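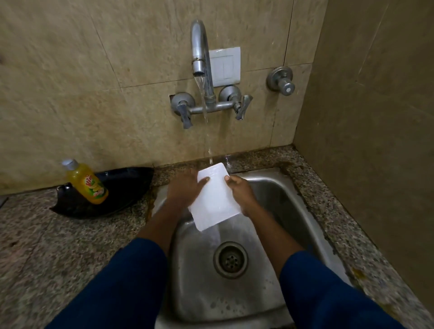
Rinsing at the kitchen sink, under a thin stream.

Looking after the sink and the things beside it

Several of you wrote in after the last newsletter about dull sinks, slimy soap and sponges that smell after a few days. Roswitha Hinrichs, who looks after the kitchen at our Collberg building, has sent us her notes, and we have put them together with answers to the questions we get most often. They apply to the shared kitchens at Collberg and Bettencourt, though most of it will do for a sink at home too.

Rinsing

Most people turn the tap on too far. A thin stream is enough for rinsing a sponge, a cloth or a bar of soap, and it keeps the water in the basin. With a tall swan-neck tap the water has a long way to fall, so a full flow hits whatever you are holding and goes over the back edge. Hold the thing low in the basin, tilt it a little away from you and let the water run off it towards the drain.

Sponges need pressing as well as rinsing. Lay the sponge flat in one hand and press with the other, turn it over and do the same again until the water runs clear. Wringing tears the softer sort, and the crumbs end up in the strainer. Squeeze out as much water as you can at the end and stand the sponge on its long edge. Left flat on the worktop it will still be damp the next morning.

Bars of soap only need a quick rinse to take off the grease or coffee grounds left by the last person. Put the bar back on a dish with holes or ridges. We bought Hameo dishes for both kitchens in August and they have been fine, apart from one that was dropped. If the bar has gone soft underneath, turn it over and leave it alone for a day.

How long a sponge should last

At Collberg each sponge is changed after 7 days, whatever it looks like. At home, with fewer people using it, you may get longer, but throw it out when it smells or starts to come apart. Old ones can be kept for the outside bins or muddy boots. Please cut a corner off first so that they don't find their way back to the dishes.

Stainless steel

The grey smears on a steel basin are mostly dried soap and hard water. They come off with washing-up liquid, warm water and a soft cloth. Rub in the direction of the brushed lines, rinse all round the sides, then dry the whole basin with a tea towel. The drying makes the most difference. If droplets are left to dry by themselves on the bottom you will have a ring for each one, and in our area they turn chalky by the end of the week.

For chalky marks that are already there, wipe the steel with a cloth dipped in white vinegar and water, half and half. Leave it for a couple of minutes and rinse well. Keep the vinegar off the worktop if yours is granite or any other stone. Roswitha does the basin first and has a dry towel lying along the front edge to catch drips.

Don't use steel wool or bleach on the basin. Steel wool leaves tiny bits behind that rust, and it was steel wool that caused the orange spots at Bettencourt last year. They did come off in the end, with bicarbonate of soda and a good deal of rubbing, but you can still see where they were if the light is right.

The drain

Lift out anything caught in the strainer after every wash and put it in the food bin. If your strainer is fixed, a piece of kitchen paper will pick up most of what is lying on it, and an old toothbrush does for the small holes. Brush round the raised ring as well. A brown line builds up there and people often take it for a stain.

Once a week pour a kettle of hot water down, letting it stand for a few minutes after boiling if your pipes are plastic. Cooking fat goes in a jar, never down the sink. We had the plumber out to Bettencourt again this spring, and he took out a plug of fat as long as his hand.

Taps and handles

Chrome needs nothing more than a damp cloth and a dry one. Go behind the levers and round the wall plates, where soapy hands leave a film. With a wall-mounted tap there is no puddle round the base, which makes the worktop easier to wipe down, but water does run back along the body and drip from the ends.

If the stream twists or sprays to one side, the nozzle may have scale in it. Many of them unscrew by hand. Soak the end piece in vinegar for an hour, brush it, rinse it and screw it back. Use a cloth round it if you need pliers, and do this with the plug in or a bowl underneath, as the washer is small and will go straight down the drain.

Where there are switches or sockets on the wall near the sink, wipe them with a barely damp cloth only, and dry your hands before you touch them. Please don't spray cleaner on the tiles around them. Spray it on the cloth.

The worktop

Speckled granite hides a great deal, so run your hand over it to find what you have missed. Water collects along the back edge behind the tap and should be wiped up each time. Warm water and a drop of washing-up liquid will do for daily cleaning. Tiles behind the sink can be washed in the same way, with a soft brush for the grout lines.

Supplies

We have changed supplier and now order from Grorkex. The new box holds 29 sponges, which is an odd number to pack but works out cheaper than what we were buying. Washing-up liquid now comes in 600 ml bottles. Spare bottles, sponges and soap are on the bottom shelf of the tall cupboard in both kitchens. If you take the last of anything, write it on the sheet inside the door.

Small hand towels are still short at Collberg. If you have any at home that you don't need, clean and without holes, leave them in the basket by the cupboard. Roswitha would also like to hear who has the large washing-up bowl, which was last seen at the spring lunch.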